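Diary of the Residence Office, Isdale
Sunday, 9 p.m.

The heating in the east wing was restored at 4 this afternoon. Revberg replaced the failed pump and has asked that the boiler room remain locked until its second visit. Residents on the upper floor were moved back before supper, and the spare blankets were returned to the linen store.

The annual clothing collection closed at noon. Over 700 articles were received, the largest share from the Carretero building, where notices had been posted early. Shirts and light knitwear were sorted first – coats must wait until the long tables are released from the dining hall. The Ravis shelter has requested 40 adult shirts and 40 pairs of socks for its autumn intake. The shirts can be met from present stock. The socks cannot, and a purchase will be entered under general supplies.

Plain T-shirts in adult sizes remain the most useful item and will be sent ahead of the rest.

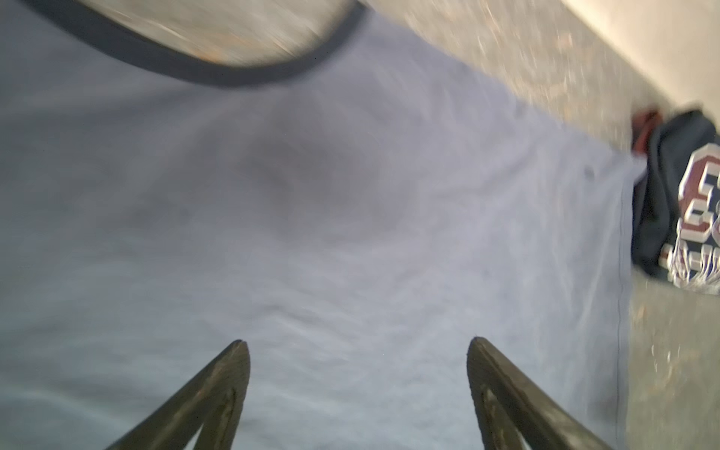 Ravis replied by telephone during the evening that delivery before breakfast would suit them best, and that children's sizes should be held back until their shelving is finished. The office agreed to both points. The van is reserved, and the keys have been left in the upper drawer of the front desk.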